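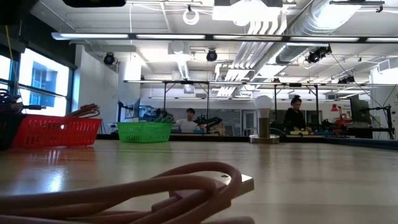
## Kabel-Sortieren: welche Reihenfolge?

**vadska_8** · 4. August 2021

moin, kurze Frage an alle aus dem Robotik-Kurs. Aufgabe 2, Kabel in die Körbe. Greifen wir erst die dicken oder erst die dünnen? Im Skript steht nix. Haben jetzt 119 Durchläufe, Abgabe will 293. Wird eng

**pretosum**

dicke zuerst. Die dünnen verhaken sich sonst nur

**lötfuchs**

seh ich anders. Dünne zuerst, solange noch Platz auf dem Tisch ist. Im Januar hatten wirs andersrum, war Murks, ständig hing ne Schlaufe am Finger fest

**pretosum**

im Januar hattet ihr auch die alten Finger dran. Kein Vergleich

**elovcombe**

Reihenfolge ist doch wurscht. Wichtiger: Kabel VORHER zur Schlaufe legen und Lampe nach hinten. Zwei Arme, grüner Korb oben, blaue Schale unten, so liegts bei uns:
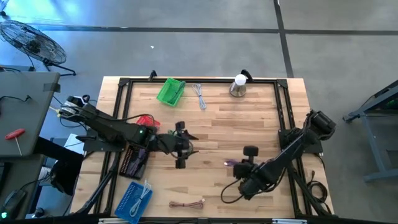 ## Antworten, Seite 2

**vadska_8**

ok und die Lampe bleibt stehen? dachte die muss weg

**elovcombe**

bleibt. Steht so in der Aufgabe, Abschnitt 8. Umwerfen = Punktabzug

**lötfuchs**

Die Schale würd ich trotzdem weiter in die Mitte schieben. Der rechte Arm muss sonst so komisch rüber

**pretosum**

nee, dann kommen sich beide Arme in die Quere. Gruppe Lie hat 453 Durchläufe mit Schale am Rand, läuft

**vadska_8**

gut, lass am Rand. Fang morgen mit dicken an, danach 8 Läufe mit dünnen zum Vergleich. Zahlen kommen dann hier rien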